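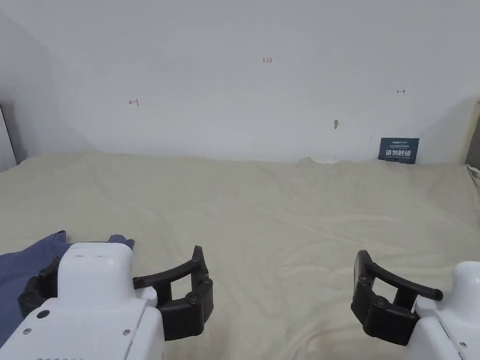

tess_nightfloat
Go with the agency only if they put the unit in writing. I signed with Taheri in October for a step-down floor and got floated to med-surg my second night. The recruiter was super sweet right up until I had a contract question, and then crickets!

mopbucket24
OK but that's floating, every hospital floats. OP asked if the skills test is worth worrying about.

wrenandcoffee
OP here, yes, mostly the test! Taheri wants me to take the Sikmont one, 100 questions, at home on my own laptop. My last agency did theirs in an office with a lady watching us the whole time. Is the home one taken seriously? And does the hospital even see the score?

mopbucket24
Valberg saw mine. The manager had it open when she called me and asked about the two drip questions I missed. So yes, study the drips.

tess_nightfloat
Mine never came up once. I also know people on my last contract who took it with a friend on speakerphone, and I'm sorry, but that scares me. One of them couldn't set up a pump.

harborscrubs
I'm going to disagree a little here. I precept travelers and I've had folks with perfect scores who froze, and folks who barely passed who I'd trust with my own mother. What I want is a real reference check, with a phone call to the last charge nurse. Nobody called mine when I was hired at Alar and it bugged me.

tess_nightfloat
Sure, but a pump is a pump. If the test can't catch that then why are we all paying for it?

harborscrubs
You paid?? Agency should cover that.

tess_nightfloat
$373 for the test plus the file review. They said I'd get it back on my first check and I'm still emailing them.

wrenandcoffee
Wow, OK, they told me "up to" two weeks for the refund so now I'm nervous. Did you get anything in writing?

tess_nightfloat
Just a text. Get an email!

mopbucket24
Alar's own float pool doesn't charge anything, fyi. The pay is lower but you do your skills check on the unit with an educator standing right there. I liked it way better.

wrenandcoffee
Didn't know they had a float pool. Is it still 12s?

mopbucket24
12s, every third weekend. Call HR in the morning, they don't pick up after lunch.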